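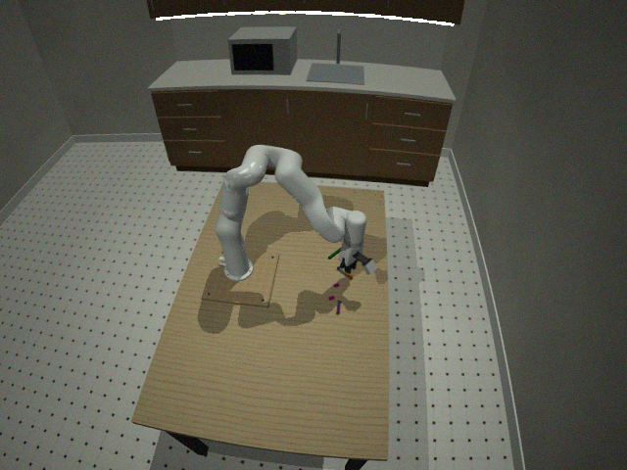
Unit 4: How a Railroad Town Becomes a City
Course handout, Local History and Town Growth
Instructor: Ebere Okeke

In this unit we study the town of Hilville, from the first farms until the city charter. Please read the handout before the seminar and bring your own notes on Chapter 3 of the course reader.

1. The first settlement

The first families came to the river bend because the land was cheap and the soil was good for beans and onions. They called the place Barajas, after the owner of the ferry. There was no main street at this time. The houses stood along the path to the ferry, and this explains why the oldest streets of today are not straight.

2. The railroad and the new center

The railroad company did not want to build near the river, where the ground was soft. It put the depot on higher land to the east. In a few years almost all the shops had moved there, and also the post office. The merchant Cirilo Salinas bought 30 lots beside the depot before the line was open. Students often ask if he had information from the company. The sources do not give a clear answer, and we will discuss it in class.

When the name Hilville was painted on the depot, the old name slowly went out of use. Some church records kept it much longer.

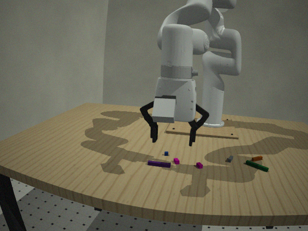

3. The vote for the charter

By the time of the vote the town had over 4,000 residents, but only 297 persons voted. The main arguments for the charter were water pipes and a paid fire company. The main argument against it was taxes. Murdo Buchanan, who owned the brick yard, spoke against the charter and later served on the first city council.

Terms to know: plat, depot, charter, annexation, special assessment

Questions for the seminar
Who gained from the place of the depot, and who lost?
Why was the number of voters so small?
Compare the map of the ferry path with the first plat. Which streets are the same?

Written work: a short essay on one of the questions, due June 11, 2020. Use at least one primary source and write where you found it.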